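Print this post | E-mail this to a friend

The Coffee Corner, Revisited

For eleven years I made coffee in a pot with a dented lid, and I was insufferable about it. I had opinions on grind. I had a little brush. When people came over and asked for a coffee I would say "it'll be a few minutes" in the voice of a man about to perform surgery, and then they'd stand in my kitchen for a quarter of an hour while I fussed with a kettle.

I now own a capsule machine. You may take whatever satisfaction you like from this. My brother-in-law already has.

The conversion happened at Jhair Ospina's place last October. Jhair was my roommate in our twenties and he has never once in his life cared what coffee tastes like, as long as it's there. He pushed a button, went off to find his shoes, and came back to a cup of coffee. It was fine. It was better than fine, and it had taken less time than I spend looking for the brush. I went home and sulked for a while, then bought one.

I'd like to say I shopped carefully. I read 296 reviews of a machine called the Buneck, most of them written by people furious about the delivery driver. I looked hard at the Curkon, which is a handsome thing the size of a filing cabinet. In the end I got a white one from a guy two streets over who was moving and wanted it out of the house by dinner. It came with half a sleeve of capsules and a smell of somebody else's kitchen, which two rounds of descaling took care of.

Then came the question of where to put it.

My kitchen counter is 11 inches deep in the only spot with a free outlet, owing to a decision made by a previous owner that I think about often. The machine fit there the way a suitcase fits on your lap. You couldn't open the lid without hitting the cabinet above, and you couldn't get at the water tank without dragging the whole thing forward by its chin. I lived like that through the winter. Every refill was a small wrestling match, and I lost a fair number of them onto the floor.

So this summer the coffee moved to a table. A real table, wood, with nothing hanging over it. I can reach the tank from behind. I can lift the lid all the way. It's ridiculous how happy this makes me, and I've been told to stop showing people.

The setup, for those who asked (two of you, and one was my mother):

Machine in the middle, toward the back. I had it up front at first, and kept finding my sleeve in the drip tray.

Tray on the left. It's a teal one with a raised rim, and I had big plans for it: spoons, sugar, the good biscuits, maybe a small plant if I got carried away. All of that lasted two days. The spoons went back to the drawer, where my hand was going for them anyway, and the biscuits met the fate of all biscuits kept at arm's reach. Now the tray is a landing spot. A cup goes there while I do something else, and then the cup goes away again, and the table doesn't get rings on it.

Capsule stand on the right. I resisted the stand. It seemed to me that a person who buys a special piece of furniture for his coffee capsules has crossed a line and won't be coming back. But the capsules had been living in a mixing bowl, and every time I wanted to make pancakes I had to evict them. The stand is a black wire affair on a round base, and the wires hold the capsules in a row. Mine is stocked entirely in red, because I tried the Flurkis sampler, all of it, including the one that tasted like a cinnamon candle, and red was the only one I finished.

One glass cup, clear. This is the part people argue with. They want a mug. I like seeing how much is in there, and I like that it's small enough that I have to get up for another.

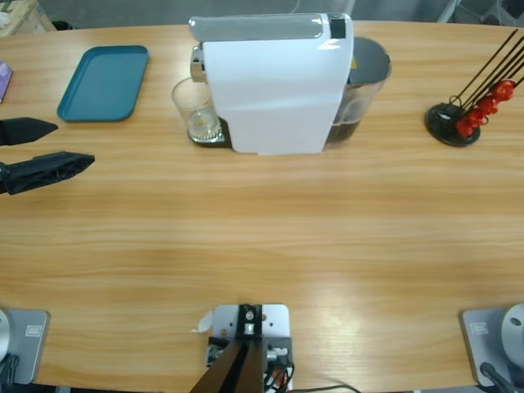
What It Costs

I promised Jhair I'd do the math, mostly because he bet me I wouldn't. Since I started keeping track I have gone through 1,194 capsules. That number includes guests, and one long weekend with my brother-in-law that I would prefer to list separately. At this pace I'll cross 2,000 well before I've managed to wear out the machine, and I've spent more on little foil cups than I ever spent on beans, brush included.

The used ones go in a bag under the sink until I remember to take them to the drop-off. I don't always remember. The bag gets heavy and begins to smell like a burned-out diner.

As for the old pot, it's on the shelf over the stove, next to the Mak grinder I paid too much for. I took it down in July when the power was out for a morning and made coffee on the gas ring, the slow way. It took forever, and I talked the whole time about water temperature to a cat who had somewhere else to be. Pretty good cup, though. Slightly burned.

Last updated: Aug 24, 2023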